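Past-life readings should come with a record of the misses

I have been going to past-life groups for most of my adult life, and I believe some of what I have heard in them. I say that first because the argument below usually gets taken for an attack. It comes from inside the room.

My complaint is about bookkeeping. When a reading names a person, a town or a trade that can be looked up, and the lookup succeeds, the story gets told for years. When the lookup fails, the reading goes in a drawer. Over time the group remembers a string of hits and believes in its own record, and the record was never written down.

The Benbridge circle, where I sat for three years, kept a notebook of confirmed readings. It was a handsome notebook. I asked once where the unconfirmed ones were kept, and was told that those were still waiting for confirmation. Some had been waiting longer than I had been a member.
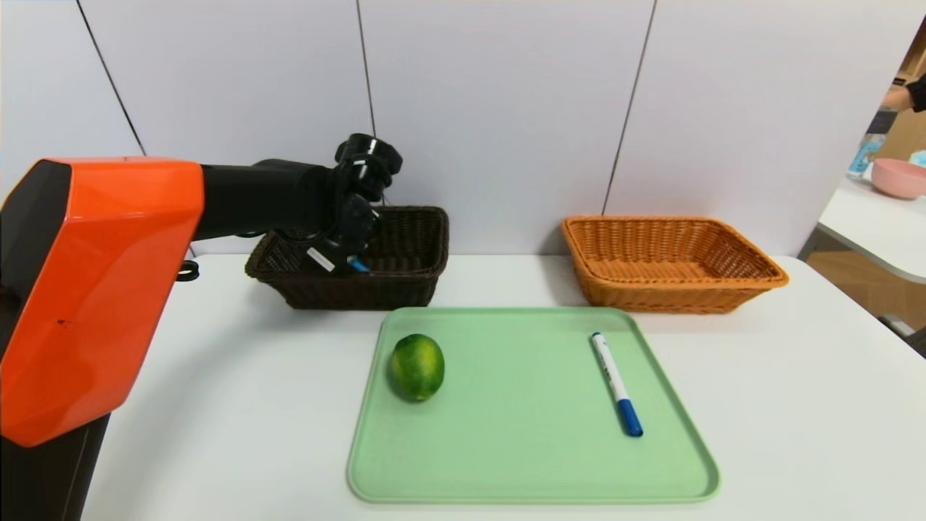
Rondonuwu wrote to me after an earlier version of this piece and disagreed. A reading is given to help the sitter, the letter said, and a sitter who leaves with less fear of dying has been helped whether or not a parish register agrees. Checking names against registers turns a private thing into a contest, and the people who most need a reading are the ones who will stay away.

I take the point about private readings. If a person wants an hour of comfort and keeps it to herself, I have no business asking for her notes. But the readings I am talking about get published. They appear on websites and in books, with portraits set side by side, and they are offered to strangers as evidence. Once a thing is offered as evidence, the failures belong with it.

The portraits bother me more than anything else. Two faces can be made to match if you are free to choose from every photograph of both people. I tried it myself one winter with a relative and a stack of old postcards, and by the end of the evening I had three good matches, including one with a bishop. I could have written up any of them. The eyebrows alone would have carried the bishop.

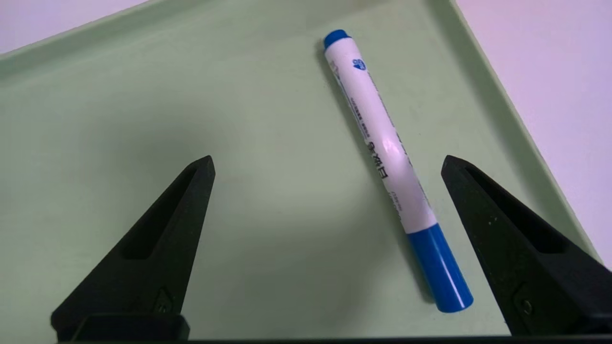
*Page last changed: June*

What I would like to see is simple. Before anyone looks anything up, the reading is typed out in full and a copy goes to a person outside the group. Every claim that could be checked is marked in advance. Then the checking is done, and the result is posted whether it is good, bad or unclear.

The Wullero group tried something close to this. They went through 108 statements from their own sessions and marked 30 of them as specific enough to check. The rest were things like "a life near water" or "a quarrel over land," which would fit half the people who ever lived. Members were upset, and I understand why. But I thought more of that group afterward, and I still do. They had found out what they had, and they let the rest of us see it.

There is an objection that spirit sources don't care about dates and spelling, and that we should expect errors. Fine – but then we can't count the correct dates and spellings as proof either. I have heard both arguments made by the same speaker in the same talk, one before the break and one after.

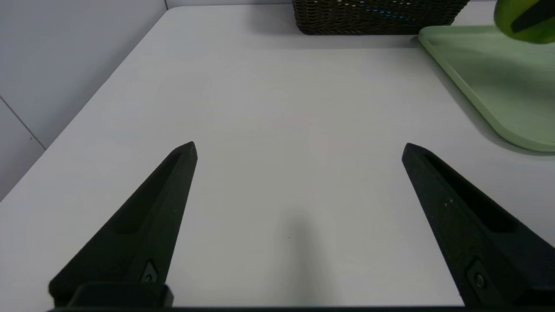 *A white table with a dark wicker basket and a pale green tray.*

I don't expect the larger publishers in this field to change. Rudier sells certainty, and its readers pay for it. Small groups are in a better position, having no catalog to protect. A shared folder and a typed sheet would do for a start, with the date of the session at the top and the sitter's name left off.

My own three readings are going up in that form this summer. One of them has a street name that I have never been able to find on any map, and it will be listed as not found.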